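Ticket: Workroom lights go off by themselves during working hours
Product: Talla lighting controller, wired version
Site: Deststead, ground floor
Status: Solved, left open for comments
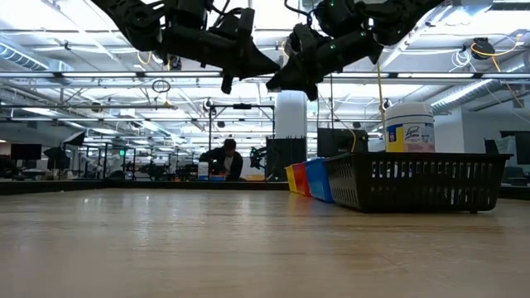
Workroom at Deststead, ceiling lights on.

Original message

Good morning,

We have a problem with the lighting controller which was installed in our building in April. In the workroom the lights go off without any person touching the switch. It does not happen every day. When it happens, all the ceiling lights in this room go off together, and the corridor lights stay on. If we press the wall switch two times, the lights come back, and then they stay on for a while, sometimes until the evening.

The other rooms on the same controller do not have this problem. The kitchen and the small office work as they should.

Before writing to you I did these things:

I restarted the controller from the menu. No change.
I switched off the power at the panel, waited five minutes and switched it on again. No change.
I checked the schedule. It says "on" from 7 in the morning and "off" at 9 in the evening, every day except Sunday.
I pressed all the terminals of the wall switch with a screwdriver. One was a little loose and I tightened it. The fault came again the next day.

Please tell me what to check next. I can open the cabinet, but I am not allowed to change the wiring on the supply side.

Reply from support

Thank you for the clear report. Please send us the event log of the controller (Menu, Service, Export log). Please also tell us the firmware version and which motion sensor is used in the workroom.

Answer from the site

The firmware is 5.12. The log is attached. It is shorter than I expected, because it keeps only the last 1,000 events and the corridor sensor fills it very quickly. So we have less than two days in it.

The motion sensor is a Kaewkla ceiling type. It was in the building before the controller, and the installer connected it to input 7. I did not know that it was connected. I believed the workroom had only the switch and the schedule.

In the log I found this on Wednesday:

10:42 Zone 3 off, source: input 7
10:44 Zone 3 on, source: switch
14:15 Zone 3 off, source: input 7
14:16 Zone 3 on, source: switch

So it is not the schedule and it is not the switch. The sensor tells the controller that the room is not used.

Reply from support

We agree with your reading. Please look at the hold time for input 7 and at the small dial on the sensor itself. If both are active, the shorter one decides. In firmware 5.12 the hold time goes back to the factory value after an update, and this value is too short for a room where people sit still. We are sorry about this, it is listed in the release notes for the next version.

Answer from the site

The hold time in the menu was five minutes. The dial on the sensor was at 12, and on this model the numbers are also minutes. I am sure that the installer had set the menu to a higher value, because it is written by hand on the sheet inside the cabinet door — 30 minutes for zone 3.

I changed the following:

Menu, Inputs, Input 7, Hold time: 30 minutes
Dial on the sensor: turned fully to the right, which means the controller decides alone
Corridor sensor: logging switched off, so that the log will cover more days

I also found that the sensor had dust on the lens. I cleaned it with a dry cloth. I don't know if this had any effect, and I mention it only for completeness.

Update, one week later

The lights did not go off in working hours this week. In the log there are only the normal evening events from the schedule. I consider the problem as solved.

Two questions remain from my side:

1. Can I lock the hold time, so that the next update does not change it? I did not find this in the manual. The manual we received is from Broltmont, the company that did the installation, and maybe it is not the full version.
2. The menu shows input 7 as "Spare". Is it only a text, or does it change how the input works?

Reply from support

1. There is no lock at the moment. Please save the configuration to a file before each update (Menu, Service, Save configuration) and load it again afterwards.
2. It is only a text and you can change it freely. We recommend a name with the room in it.

Answer from the site

Thank you. I renamed it to "Workroom motion" and saved the configuration. A printed copy is now in the cabinet door, next to the old sheet.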